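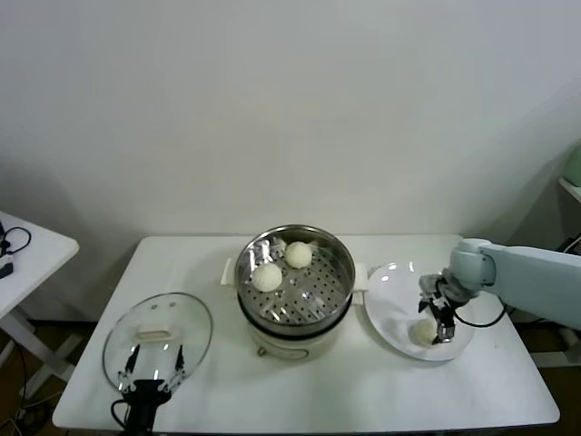

Funmilayo Tamuno wrote on our first draft that everyone knows breakfast helps you concentrate, so why test it? We wanted to see how well everyone knows it.

Breakfast and Quiz Scores: Project Report
In October, 43 students kept a food diary and took three short math quizzes. The breakfast eaters scored slightly higher. They also slept more – which could explain the whole gap.

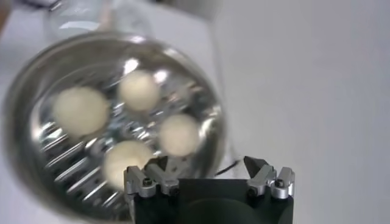 Hideaki Hattori objected that a diary filled in at lunch is half guesswork, and we agree. Two people logged the same meal on all days.

Most articles we read repeat the claim without a source, and one leaned on a cereal maker's survey. We would not change a school timetable on any of it, our own numbers included. 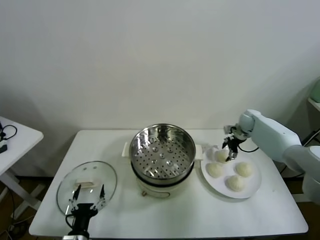 Fig. 3. Steamer, glass lid and four steamed buns on a plate.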